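Talk notes — stock and storage for small shops
11/12/20
Godham, upstairs room. Laptop lead in the blue bag. Water!!

START

Hello, thanks for coming, thanks to Zuzanna Krajewska for asking me back. Say who I am — quick. Ran the back room at Clostis for years, now go round other people's back rooms telling them off. Pause for laugh. If no laugh carry on.

What tonight is: where you keep things. Not selling, not tills, not websites. Waldemar Pietrzak did websites last time and did it better than I would.

Ask the room — who has lost something in their own stock room this month? Hands up. Put mine up too.

THE CLOSTIS STORY

Keep this short, ran over last time. Big order of curtain hooks, customer standing at the counter, we knew we had them. System said 649 packets. Couldn't find one. Sent her away, she went down the road, never saw her again. Found the hooks in July behind the Christmas lights. All 649. So the computer was right and we were still useless.

Point — a number on a screen tells you that you own it. Doesn't tell you where it is. Say that twice, slowly.

WHERE THINGS GO

Old way, and how most of us start: everything lives with its family. Paint with paint, brushes with brushes. Lovely for a new starter. Falls over when one family grows. You get paint in the corridor, then paint on the stairs.

Other way: things live by how often you fetch them. Fast stuff near the door, between knee and shoulder. Slow stuff up high or at the back. Heavy stuff low, always, don't care how slow it is.

Mention Igor Zawadzka's bike shop here (he said fine to mention). Inner tubes were at the far end behind the frames. Seven steps there, seven back, all day long. He swapped them with the trade show banners. That was the whole job. One afternoon and a cup of tea.

How to find your fast stuff if you've no system — coloured stickers. Stick one on the shelf edge each time you take something. After a fortnight look for the messy bits. That's your fast stock. Cheap, kids can do it.

SHELVING — people always ask so do it before the questions

Fixed or adjustable? Adjustable. Always. You will never guess the heights right first time. I have never guessed right.

Wood or metal? Metal if it's heavy or if the floor gets damp. Wood's kinder to clothes and paper. Mixed is fine, nobody's giving marks.

Colour. Sounds daft. Put a strong colour on the units and people can say "it's on the orange" over the phone and be understood. We did it at Dogar and the shouting stopped within the week.
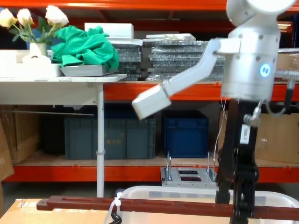
Orange metal shelving. Easy to name, easy to find.

Leave that one up while talking about load. Every unit needs its load notice where people can read it, and the figure is per shelf on some makes and per bay on others — READ IT. Zdzisław Cieślak read his wrong and had a whole bay of tiles lean over on him. He was at lunch, thank goodness. Tell the tile story properly if time, he tells it better, he may be in the room??? check.

Fix to the wall. Fix to the wall. Rented place, ask the landlord in writing, but fix it. And spread the weight, bottom first. Load from the bottom up, empty from the top down.

LABELS

Bay, shelf, place. Letter, number, number. B-2-4. Don't get clever. Don't name bays after planets (Ploda did, they had a Neptune, new lad spent his first morning looking for it).

Label the shelf and not the box. Boxes move about, shelves dont.

Big writing. Bigger than that. If you can't read it from the doorway it's a decoration.

Leave gaps in the numbers so you can squeeze a bay in later. Learned this the hard way, had a B and a B-and-a-half.

COUNTING

Once a year stock take is miserable and everyone makes mistakes by teatime. Do a little every week instead. One bay, two people, one counts, one writes, then swap. Shelf by shelf, left to right, no skipping the nasty ones.

When the count's wrong, don't just fix the number. Write down what was wrong and by how much. After a few months you see it's the same two or three things every time. Usually small, usually sold in singles when they come in packs. Screws!! Ask if anyone here sells screws.

Kheri Lema's trick — good one, credit her. She keeps a "found it" box by the door. Anything you come across in the wrong place goes in there, gets put back at closing. No telling off. Hers used to fill up every day, now it's mostly pens.

THROWING OUT

Nobody likes this part. Me neither. Things you've had for two years and not sold are costing you shelf. Work it out roughly in your head — rent, divided by bays. One bay of dead stock at our place was £100 a month. For fondue sets.

Sell cheap, give away, send back if the supplier is soft. Don't put it "somewhere for now". There's no such place. (Check time here. If past the half hour skip to end.)

If time — damp. Nothing straight on the floor, not even for a night. Gap behind the unit so air gets round. Cardboard drinks up wet like a biscuit, put the bottom row in plastic crates.

If time — returns. Give them their own shelf, with a label, or they will take over the kettle area. Ours did.

END

One job for tomorrow: stand in your stock room door, pick the thing you fetch most, move it closer. Only that. Email me if it works, Zuzanna has the adress.

Questions. Repeat them back, the people at the rear never hear. Handouts on the chair by the door, don't forget to give them out this time. Chairs back in stacks after, room shuts at 7 + get the lead back off Waldemar.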